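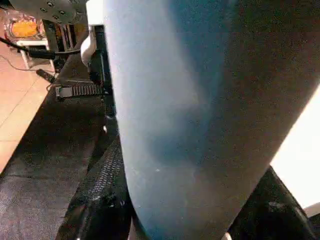
Page last changed: March 7, 2019

Descaling the Noltex under-sink water softener

These instructions cover the two-litre cabinet model only. Owners of the older wall unit should ask for sheet 1791 instead, as the valve is on the other side and the order of work differs. Allow an hour for the soak.

Before you start
Close the inlet tap and open the kitchen cold tap until the flow stops. Leave it open. If the stopcock is stiff, work it back and forth a quarter turn at a time and do not use a wrench on the spindle.

Mixing the solution
Dissolve 18 grams of citric acid per litre of lukewarm water. Do not use vinegar, which attacks the seals in this model. Stronger mixes save little time and leave a taste that takes days to flush out. Wear gloves and keep the powder off marble worktops. 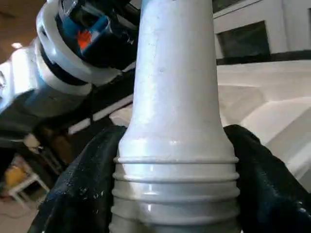 Ribbed section, close up.

Soaking
Unscrew the filter bowl by hand and tip out the contents. Fill it with solution to the moulded line, refit it and leave it to stand. Light scale fizzes for a few minutes - heavy scale carries on for much longer, and may need a second fill. Bongani Jacobs, who checked this page, found that scale in the bowl thread is the usual cause of a drip afterwards. Clean the thread with an old toothbrush while the bowl is off.

Look at the O-ring at the same time. A flattened or cracked ring must be replaced. Otherwise wipe it, apply a thin film of silicone grease and seat it back in its groove without twisting.

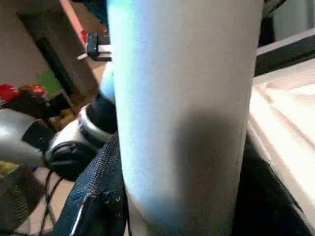 Grease sold for car parts is not suitable, even if the tin says silicone. It must be marked for drinking water.

Flushing
Empty the bowl, rinse it twice and refit it. Open the inlet slowly with the kitchen tap still open, and run the water until it no longer tastes sharp. Reset the counter to 2000 litres by holding the button until the display blinks.

Check the joint with dry kitchen paper the next morning. If it is damp, tighten the bowl by an eighth of a turn and check again in the evening.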